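Rapport d'avancement - lot 3, pliage et conditionnement des tee-shirts de dotation
Projet Vokano
Destinataire : Fonds Arnardóttir
Période couverte : avril à juillet

1. Rappel du périmètre

Le lot 3 porte sur la remise en pile des tee-shirts de dotation après entretien, avant réexpédition vers le dépôt de Flakska. Il comprend la définition d'un gabarit de pliage, l'aménagement du poste et la rédaction de la fiche de contrôle. Le tri amont et le marquage relèvent du lot 2 et ne sont pas traités ici, sauf lorsqu'ils ont une incidence sur le pli.

Le volume de référence reste fixé à 723 pièces, en jersey de coton, noires pour la grande majorité. Les coloris clairs ont été reportés au trimestre suivant, en accord avec le dépôt.

2. Travaux réalisés

2.1 Comportement du jersey noir

Le coton noir mat pose deux difficultés. La première est la lecture des plis : sur une surface sombre et uniforme, une ondulation de faible hauteur ne se repère qu'aux reflets, et un défaut de planéité laissé au premier rabat se retrouve dans toute l'épaisseur. La seconde tient à la souplesse de la maille. Lors d'un rabat partiel, le tissu forme volontiers un bourrelet courbe au milieu de la pièce alors que la couture de bord reste nette sur le fond blanc. Ce bourrelet doit être chassé vers l'extérieur avant le rabat suivant.

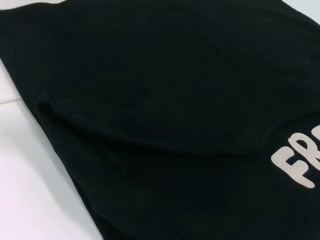

Kekano a fait remarquer, en revue de juin, que le lissage intermédiaire allonge le cycle et que le dépôt n'exige pas une planéité parfaite, seulement des piles stables. La remarque est retenue. Le lissage est maintenu après le premier rabat et supprimé après le second, ce qui ramène l'opération à une seule passe par pièce.

2.2 Plan de travail

Le plan blanc a été conservé. Le contraste avec les pièces noires permet de contrôler les bords sans éclairage supplémentaire, et l'essai d'un revêtement gris, mené pendant une semaine, n'a rien apporté.

Deux réserves subsistent. Le joint entre panneaux présente par endroits des traces sombres, à nettoyer avant tout passage aux coloris clairs. Par ailleurs, les pièces pliées sont à poser en dehors du joint, dont l'arête peut marquer le jersey sous charge. La position de dépose sera matérialisée au prochain réglage du poste.
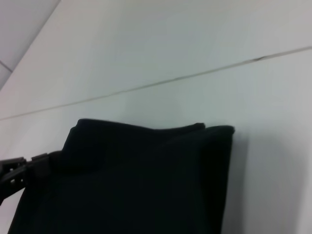 Tissu noir replié sur le plan blanc, à proximité du joint.

2.3 Gabarit de pliage

Le gabarit retenu donne un paquet approximativement rectangulaire, avec une bande inférieure plus épaisse formée par les couches rabattues. Trois variantes ont été comparées. La variante à manches rentrées en dernier a été écartée, car elle produit une surépaisseur latérale et les piles penchent au-delà de 10 pièces.

La hauteur de pile est donc limitée à 10, et chaque carton reçoit 20 pièces en deux piles juxtaposées. Le format du carton n'a pas changé.

Le cas des pièces portant un lettrage blanc reste ouvert. Selon le sens du dernier rabat, l'inscription peut se présenter à l'envers ou partiellement prise dans le pli, et n'est alors plus lisible sur la pile. Le dépôt demande un marquage apparent et droit. Cela suppose soit d'inverser le sens de pose initial, soit de décaler la ligne de pli ; la seconde solution est à l'étude avec le lot 2.
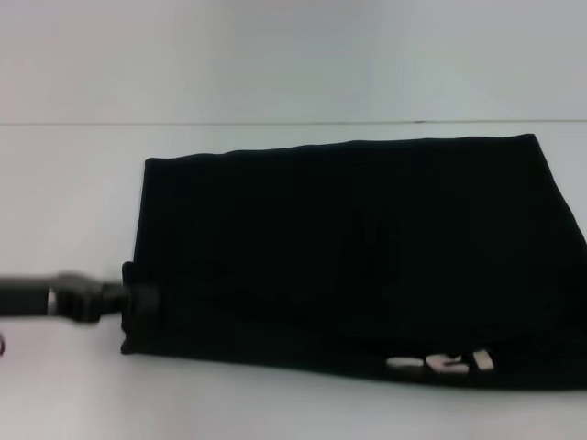

3. Fiche de contrôle

La version en vigueur comporte trois points : netteté du bord inférieur, absence de coin dépassant du paquet, position du lettrage s'il existe. Les largeurs ne sont plus mesurées pièce par pièce. Un gabarit rigide posé en tête de pile suffit.

La position de départ a également été fixée par écrit. Le tee-shirt est étalé à plat, ourlet du bas vers le fond de la table, encolure vers le bord proche. Les manches sont dégagées de part et d'autre, l'ourlet tendu sans étirement. Les pièces dont l'ourlet vrille sont mises de côté et reprises en fin de série.
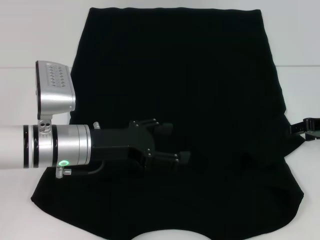 Cette position est commune à toutes les tailles. Pour les plus grandes, la ligne du premier rabat est décalée vers l'extérieur et la profondeur du plan reste suffisante. Les tailles enfant n'ont pas été essayées.

4. Écarts et suites

Le calendrier accuse un retard de trois semaines sur la fiche de contrôle, imputable à la reprise du point relatif au lettrage. Aucun dépassement budgétaire n'est constaté sur le lot.

Actions prévues avant le prochain rapport :
- nettoyage du joint et matérialisation de la zone de dépose ;
- essai de la ligne de pli décalée sur les pièces à lettrage ;
- livraison d'un premier carton complet à Flakska, pour avis sur la tenue des piles ;
- transmission à Kekano de la fiche de contrôle révisée.

L'accord du Fonds est demandé sur le report des coloris clairs, qui modifie l'ordre des livrables mais pas leur contenu.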